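# Two Grips, One Shop

The Grendance workshop is a shared space with a brick wall on one side, a staircase on the other and a monthly fee that covers power, floor space and the use of a drill press. For most of the past year its longest-running build has been Skustel, a pair of hand-held grippers meant to record how people pick things up.

The premise is simple. A person holds a gripper in each hand and performs an ordinary task. A small camera on each device records the view, and a printed marker pattern gives the position of the device in the room. The recordings are later used to train a robot arm fitted with the same fingers. The arm itself, a secondhand unit the group calls Drundard, is stored at a member's house and comes in only when there is something to run on it.

Most of the work has gone into the fingers. The first set was printed solid and gripped well on cardboard and badly on everything else. Smooth cups rotated. Screwdrivers slid out along the handle. The second set flexed, which fixed the cups, but the fingers twisted under side load and the closing position drifted over a long session. The current set uses a stiffer spine and a separate rubber pad with a ribbed face. The pad can be changed in a few minutes with a hex key.

Pads are tested on a bench rig that opens and closes the fingers on a steel dowel. A pad passes if it survives 4000 cycles without tearing at the base. Of the compounds tried so far, the softest had the best grip and failed first. The one now in use came out of a sheet of offcuts from Ammann, a local gasket shop, and has passed twice.

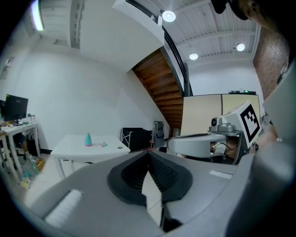 *A Skustel gripper with its marker box and camera, held up near the stairs at Grendance, with the rubber pad of a second gripper in the foreground.*

The marker box took less time but caused more arguments. It has to be large enough to be read from across the room and light enough that the wrist does not tire. An early version was mounted behind the grip, where the forearm blocked it for part of every reach. Moving the box above the camera solved the blocking and shifted the balance point forward. The group added 33 grams of ballast at the rear, tried it for a week, and took it out again. Users preferred the nose-heavy version to the extra weight.

Cabling is the part nobody has finished. The cable has to leave enough slack for the wrist to turn and still stay clear of the fingers. Clips have been tried in several positions. A battery pack in the handle would remove the problem and is on the list for the next revision.

Calibration is done at the start of each session. The fingers are closed fully, opened fully, and closed on a gauge block 76 millimeters wide. If the software disagrees with the block by more than 2 millimeters, the session does not start. The usual cause is a loose screw in the finger linkage. Thread locker has reduced the number of failed starts, at the cost of making repairs slower.

The next batch of recordings will cover stacking cups and sorting small parts into trays. Drawings for the fingers and the marker mount will be left in the shop binder once the cable route is settled. The bench rig stays bolted down next to the drill press, and members who want to test their own pads can sign up for it on the sheet by the door.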